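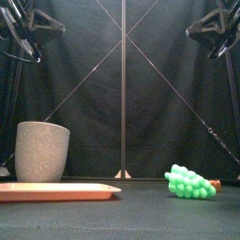 Two-arm table set for pick-and-place: speckled container and orange tray on the left, toy grapes on the right.

Filed under: Workshop Tips > Bench Automation

Recording Demonstrations at a Home Bench

These notes cover recording teleoperated examples for a two-arm setup on a shop table. They assume the arms are already calibrated and the leader controls respond without lag.

Surface and background. Use a matte top. A glossy one throws reflections that move with the arms, and the policy will learn them. Hang black cloth behind the table and leave it alone for the whole session. Folds are fine. Folds that change between episodes are a nuisance. We tested a printed backdrop from Jondden and went back to plain fabric within a day.

Objects. Pick items that differ in size, color and shape. Molded toy fruit is cheap, washable and holds its form after repeated squeezing. A wide-mouthed container and a shallow tray give the arms two kinds of target — one deep, one flat. Keep a clear stretch of table between the pick item and the target so that the approach is recorded in full.

A low camera cannot see into a deep container. If success depends on what ends up inside, add a second view or check by hand before labeling.

Start pose. Begin every episode with both grippers open, empty and well above the tallest object. Hold still for 2 seconds, then move. Trimming is much easier with a clean pause at the front.

Placement. Shift the objects a few inches between episodes and turn them. Put some partly behind others. After every block of episodes, swap sides so that each arm gets its share of the picking.

How many. For one task on our table, 300 episodes gave a usable policy. We recorded 358 and discarded the rest for dropped frames, bumped cameras and operator hesitation. Hesitation is the worst of these. The model copies it faithfully.

Logging. Write the task text before recording, in one fixed wording. "Put the grapes on the tray" and "move grapes to tray" should not be mixed unless you intend it. Our log sheet is the Inodport template with the weather columns deleted. File names carry the table, task and episode number.

Breaks. Change operators after 3 blocks. Grip timing gets sloppy before the operator notices — compare the first and last episodes of a block and the drift is easy to spot. Wipe the finger pads at the same time.

Tags: robot arms, teleoperation, datasets, bench setup

47 shares | 3 comments

Avden
Does the swap apply if only one arm is used for the final task?

Siliņa
No. Record with the arm you plan to run, and park the other one in the same pose every time.

benchrat
Black cloth sheds lint on the finger pads. Run a lint roller over it first.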